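The Ruchti Job

The machine came up from Kiltside in July with a work order stapled to the carton. Reported fault: intermittent loss of storage. Customer: Hillville water office. Priority: 2. Santeri Lehtinen signed for it at the bench, wrote the time on the carton (7:40 a.m.) and put the carton on the floor, where he would trip on it before lunch.

Intermittent faults were billed at a flat rate. Urs Holzer had set the rate himself, years earlier in Brerkton, and had regretted it on every job after.

"Did you reseat the memory?" Holzer asked from the other bench.

"Memory passed. I ran it 16 hours."

"Run it again."

"It passed, Urs."

Holzer went back to his power supply. He had a meter with a cracked case and two good probes, and he used it on everything, including the batteries in the wall clock.

Lehtinen took the side panel off and set the screws in a jar lid. The log showed the drive dropping out three times in one night and coming back each time without a restart. A drive that was dying did not usually come back so politely. He wrote "cable or connector" on the work order and underlined the first word. 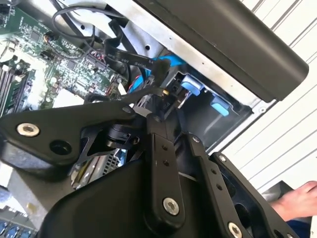 Cable faults were slow work. The method was to move one thing, write it down, run the test, and move the next thing. Lehtinen began with the power side and found nothing. He pressed the drive caddy home by its light-blue tabs and ran the test again, with the same result. That left the data side. The blue SATA cable went down between the black ones and the drive area, and he followed it with a fingertip, pushing the flat ribbon over to get past the lettering on it. When he leaned on the blue cable, the drive vanished from the list. When he let go, it returned.

He did this four more times.

"You found it," Holzer said, without turning around.

"I found where it is. I want to know why."

"The customer is paying for where."

Lehtinen pulled the cable and held the end under the lamp. One contact sat lower than its neighbors. He photographed it, bagged it and wrote the job number on the bag. The replacement came from the drawer marked Ruchti, after the man who had owned the shop before Holzer and had sorted the cables by length. Holzer had never changed the labels.

The test was set for 1000 cycles. By four o'clock it was a little past half – no errors. Lehtinen moved the carton under the bench and swept up.

"What did the note from Hillville say?" Holzer asked.

"That it only happens when the pump starts."

Holzer put down the meter. "The pump is in the same room?"

"Same wall."

They both looked at the machine, which was sitting perfectly still on a rubber mat. Holzer got up and went to find something that would shake.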